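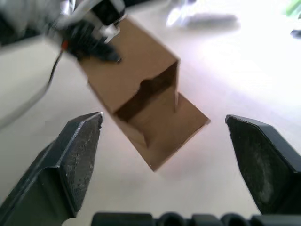 A reader in Turunen writes that she has thrown out every small box that came into her house since December and has needed one, badly, on four occasions. She wants to know whether the rest of us keep ours, and if so, where, and whether we are still on speaking terms with the people we live with.

Well. I keep mine. I have kept them through two moves, one of which involved paying a moving company to carry a large box full of small boxes up three flights of stairs. The mover asked if it was packed yet. I said it was, in a sense.

The trouble with a small cardboard box is that it is always nearly useful. A big one you can cut up for the recycling without a pang, or hand over to a child or a cat. A small one sits there with its flap up, suggesting cufflinks. You do not own cufflinks. You put it on the shelf anyway, and by spring there is a colony.

Last month I took mine down and sorted them on the kitchen table, which took an evening I had set aside for taxes. A few things I learned, for the reader in Turunen and anybody else with a shelf like mine.

Torn flaps are not a reason to throw a box away if all it's going to do is live in a drawer. Fold the ragged part inward, or cut the flaps off altogether, and you have a perfectly good tray for batteries, tape, spare keys and whatever that thing is that came with the blender. If you want to mail something in it, that's another matter. A box that has lost part of a flap will not close square, and tape only helps so much. I once sent a mug to Gultano in one of these. What arrived was a kit.

Keep one of each size. I know. I had nine of the same one, all from printer ink. If you must keep two, put one inside the other, and if they won't go, that is the universe helping you choose.

Do not keep a box because the thing that came in it was expensive. I had the box from a 200-dollar watch I no longer own. It was a nice box. It had spent six years holding a smaller box.

Break down the ones you're unsure about. Flat, they take up hardly any room, and you can tape the bottom again if the day comes. It will also tell you how much you care, as I found I couldn't be bothered to rebuild a single one.

Label the end that faces out. I skipped this, and then had to open everything on the shelf to find the picture hooks, which were in a jar.

The ones that didn't make it went into the cart on Tuesday, along with the big box they used to live in. The shelf looked very bare. I have since put a basket on it, for bags.

If your own collection has gotten beyond you, the swap table at the Hunel Street library takes clean small boxes until the end of summer. They'd like them flattened, dry, and without food stains, and please peel off your address label first. The craft group uses them for seedlings and for something to do with lanterns. You're also welcome to take some home, and I would ask those of you who know me to walk me past that table briskly.

Next issue: rubber bands, and the drawer they have taken over. Letters on that subject to the usual address, in any envelope you've been saving.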